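The Shoebox Hour: finding a home for small things
Speaker notes, Ute Grube
Preler Library evening talk, 5/12/23

Before I start
Water on the left, clicker on the right, phone OFF. Slides are on the stick and also on the library laptop. Slot is 45 minutes plus questions, and they lock up at nine, so keep an eye on the clock at the back.

If the room is chatty, let it be chatty for a minute. People who come to a talk about drawers on a winter evening have things to say about drawers.

Slide 1: Title
Hello and thank you for coming out! I'm Ute, I live up the hill behind the Testa bakery, and I have been thinking about small household objects for far longer than is probably healthy. Batteries, string, lip balm, the spare button in its tiny bag, the key that fits something. I love this stuff. I love how every home has a different answer to where it goes.

Ask: who has a drawer at home that won't quite shut? (Pause. Put my own hand up.)

Slide 2: What tonight is and what it isn't
We're staying small. No wardrobes, no lofts, no garages. I had a lovely email asking me to cover a double garage and I had to say that's another evening and possibly another speaker.

Everything tonight is about things you could hold in one hand. They cause trouble out of all proportion to their size. A sofa never gets lost. A tape measure gets lost constantly, and then you buy a second one, and then you own two lost tape measures.

Slide 3: My mother's sideboard
Tell this one slowly, it's the heart of the first half.

My mother had a sideboard with three drawers. Top was cutlery, middle was cloths, and the bottom one was called "the other". "Look in the other," she'd say, and you'd be down there on your knees with candles and raffle tickets and a bicycle bell. When we cleared it, after she moved to the flat, it took my brother and me a whole afternoon, mostly because we kept stopping to show each other things. The bicycle bell still worked. It's on my bike now.

Point to bring out: the other drawer was wonderful and useless at the same time. You never found the thing you went in for, but you always found something. I don't want anybody to go home and murder their other drawer. I'd just like you to have one of them, and for it to be small.

(If someone starts on about their own mother, let them. These are often the best bits.)

Slide 4: Why small things drift
Three main causes, don't read them off the slide.

First, they arrive one at a time. You'd notice a delivery of forty hair grips. You don't notice a hair grip.

Second, they get used in one room and live in another. Hand cream is my favourite example. It officially belongs in the bathroom, but you want it by the telly, by the bed and by the kitchen sink, so it wanders about all week.

Third, we give them homes that are too good. A lidded box inside another box on a high shelf looks marvellous and never gets opened. You put the thing down in front of it instead, and after a month there's a little row of things in front of the box.

That last one usually gets a groan. Wait for the groan.

Slide 5: The Jelosa letters
Explain quickly for newcomers: Jelosa is the little newsletter I send out each month, it goes to over 900 homes now, which still amazes me. In February I asked readers to write in with the one object they lose most often. I thought I'd get a handful of replies. I got 197!

Scissors won by a mile. After that came reading glasses, pens and the end of the sticky tape (I've decided that counts as an object). One reader wrote two full pages about a thimble. I read them both twice.

What I noticed in the letters was how rarely anyone blamed the thing itself or the cupboard. People blamed themselves, or quite often their husbands. I'd love us to be kinder about it. If five people in a house all put the scissors down in the same spot by the kettle, then the scissors live by the kettle, so bang a hook in the wall there and be happy.

Slide 6: The open box
Change of pace here, come out from behind the lectern.

My whole method, such as it is, needs a shoebox with no lid. I've tried the expensive sorts. I had a stacking set from Cliteck that cost me more than the shoes would have, and the little dividers popped out whenever I pulled a tray forward. Gave it to my nephew for his fishing things and he's delighted.

With a shoebox you can see straight in. You can carry it to wherever you're sitting. If it gets sticky or squashed, into the recycling it goes and there's always another one coming along. And the size is just right: big enough for a tube or a jar, small enough that you can't bury anything very deep.

Put it on a table you walk past. For one week, anything small that's out of place goes in. No sorting yet! This is the bit people find hard. They want to line things up and make categories on the first evening. Resist. All sorts can share a box for a week, a little dish and a jar and whatever else turned up, and they won't mind at all.
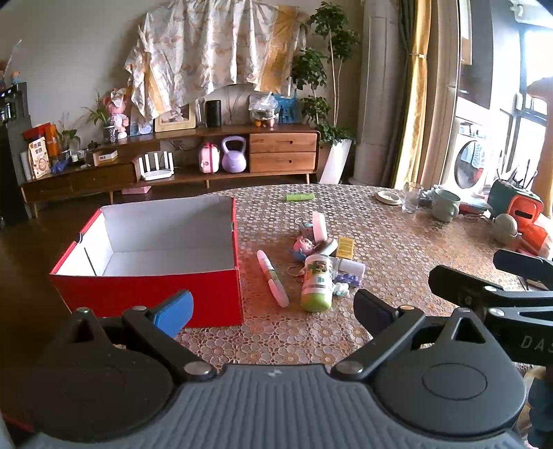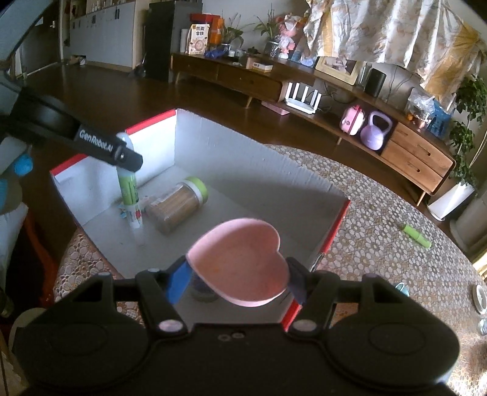
Slide 7: The end of the week
Now we sort. Kettle on, radio on, box on your lap or in front of you.

Take one thing out and ask where you last wanted it. I say "wanted" very deliberately. If you ask where it ought to go you'll get your grandmother's answer. Ask where you wanted it and you'll get the truth, and the truth might be that the nail scissors belong in the hall.

Then put it there, that minute, before you pick up the next thing. If you make piles you'll get called away and the cat will sit on the piles.

Anything you can't place goes back in the box for one more week. If it's still homeless after the second round it can go to the other drawer, or to a friend, or in the bin. I'm fairly relaxed about which.

Demo: I've brought my own box from the hall. Haven't looked through it, promise. Pull out a few things and let the front row decide. Last time in the afternoon group this ran to 11 minutes and I had to skip the labels slide entirely, so be strict.

Slide 8: Labels, yes or no?
I go back and forth on labels. I adore a label. I own a label maker and I've labelled the label maker.

But they do have a way of making a mess permanent. If you label a tin "screws" then it's screws for ever, even after the last screw has gone. So, pencil on masking tape for the first few months. If you haven't needed to change it by then, get the nice pen out.

Where labels really shine is for the other people in the house. You know where the plasters are. Your visitor with the bleeding thumb doesn't.

Slide 9: Children and small things
Short one, but people always ask.

Children are brilliant at this, much better than we are, as long as the box is low down and hasn't got a lid. They also have a completely different idea of what's precious. Never, ever tip out a child's treasure box without asking. I did it once to my niece (a bit of gravel, some foil, half a peg) and I'm still hearing about it and she's at university.

Let them choose the box and draw on it if they like.

Slide 10: Things with feelings attached
Slow down again.

Some small things aren't clutter at all. The hospital wristband, the ticket, the note in somebody's handwriting. Please don't run these through the weekly box. They'd come out of it looking silly, and they aren't.

Mine are in an old biscuit tin and I open it perhaps once a year. It's full. I've decided it's allowed to be full. If I want to add something I sit down and go through the lot first, and I've had some very good evenings that way.

Leave a bit of quiet after this. Someone usually wants to speak.

Slide 11: Try it this week
Homework! One box, no lid, one table. Write to me and tell me what ended up in it, I read every letter.

The sign-up sheet for the newsletter is by the door. There's a spare pile of shoeboxes next to it, help yourselves, please take them, I do not want to carry them home up that hill.

If anyone wants to read more, the library has a nice fat housekeeping manual in the reference section, and page 276 has the string drawer I mentioned in last month's issue. Ask at the desk for it.

Questions
Likely ones, with answers in case I go blank.

What about cables? Different talk, but loop them loosely and tie on a tag saying what they're for.

What if my partner won't join in? Do it with your own things only, and leave the box where they can reach it.

Do tins work as well? Yes, if you leave the lid off.

Then thank the library, stack the chairs along the radiator side and get the laptop back to the desk before nine.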